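## シミュレータで、キューブをお皿に置く直前に手首が回ってしまいます

はじめまして。自宅でロボットアームの練習環境をこつこつ作っています。二月に始めたので、まだまだ初心者です。実機を買う前にまずシミュレータで、と思い、白いテーブルと絵皿、ピンク紫のキューブを並べて、つかんで皿に置くだけの課題を組みました(壁をターコイズにしたのは完全に趣味です!)。 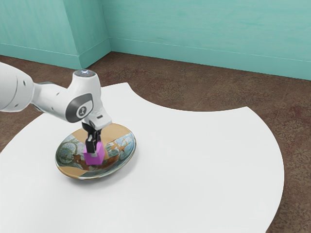 つかむところまでは機嫌よく動いてくれるのですが、皿の上で下ろす段になると、手首がくるっと余計に回ることがあります。試行19回のうち8回がそうでした。制御は自作のスクリプトで、手先の目標姿勢を毎ステップ逆運動学に渡しています。それからもうひとつ、上からの画像でキューブの角度を推定しているのですが、傾いて置かれたときの値もどうも怪しいのです。

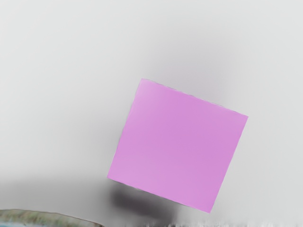

角度推定に使っている画像。キューブが斜めを向いた状態です。

どのあたりから疑えばよいか、教えていただけるとうれしいです。

— Plever

---

**Yordanov**

楽しそうな環境ですね、うちの作業場でも似たことをやっていました。二つの症状は根が同じかもしれませんよ。真上から見た正方形は90度回しても見分けがつかないので、推定値が境目でぽんと飛びます。それをそのまま目標姿勢に入れると、手首は律儀に回ってしまうんです。候補を90度刻みで出して、今の手首角にいちばん近いものを選んでみてください。あと、つかんだ後は推定を止めて、目標角を固定しておくと落ち着きます。影を輪郭と一緒に拾っていないかも、ついでに見てあげてください。

---

**Jetov**

逆運動学の初期値は前ステップの関節角にしてますか? 毎回ゼロから解かせると別の解に飛びます。私はそれで三日つぶしました。

---

**Lejla Obradović**

詳しくないのですが、下ろす速度を遅くしたらうちでは直りました。理由はわかりません、ごめんなさい。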